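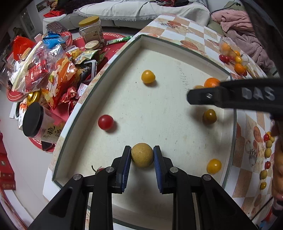

A hand-held gripper with a round, speckled piece of fruit between its blue ridged fingertips.

Votska puts its hand grippers up for rent, fruit not included

Small robotics teams that want training data but would prefer not to buy the gear have a new option this February. Votska, which until now sold its hand-held grippers outright, has started renting them in pairs under the name Florkon. A pair costs 180 dollars a week, and the shortest rental is three weeks, which the company says is how long it takes most people to stop dropping things.

The idea will be familiar to anyone who has followed this corner of the business. A person holds a gripper in each hand and does a household chore, and the recordings go toward teaching a robot arm to do the same chore later, without the sighing. The Florkon rental covers the two grippers, a charging dock, a spare set of finger pads and an account on Votska's upload service. It does not cover groceries. The starter task list is heavy on sorting small fruit into and out of a tray, so renters should plan their shopping accordingly.

"We had customers asking us which tomato we recommend," said Yolanda Pennington, who runs the rental program. "We don't have a tomato. Use the one you have."

The pads get the most attention in the product notes. They are soft and ridged, and Votska says they were reworked over the winter after early users complained that anything round and shiny tended to leave the grip at speed. The new ones are wider at the tip. They also wipe clean, a feature that went unadvertised in the previous version for the good reason that it didn't have it.

Wendell Blackwood, whose four-person firm Montoya builds sorting software for packing sheds, had a pair on early loan and was mostly pleased. He liked the trigger, which he called stiff enough to notice and loose enough to forget, and he got a full hour out of each charge, against the 60 minutes on the spec sheet. (It is rare for a battery claim in this field to survive contact with a customer, so we mention it.) He was less taken with the weight. "By the end of the afternoon I was setting down grapes like a man putting down a suitcase," he said.

His other complaint was the upload software, which rejects any session where a gripper goes out of tracking, and reports this with a single red dot and no further remarks. Votska says a fuller message is coming in the next update. Until then the manual suggests keeping both hands in front of you and moving "at the pace of a relaxed person," a phrase that presumably went through several drafts.

Competition is not far off. Presum already rents a similar set, cheaper by the week, though it comes as a single gripper and the second hand is billed as an accessory. Delphine Yazzie, who has used both for kitchen tasks, said she would pay more for the pair. "Try opening a jar with one," she said.

Recordings stay with the renter unless they tick a box to share them with Votska, in which case the third week is half price. The box is unticked by default — we checked, twice.

Rentals ship within the United States for now, with Canada to follow. Damaged pads are replaced free. Damaged grippers are discussed individually, and according to Pennington the discussion goes better if nobody has tried glue first.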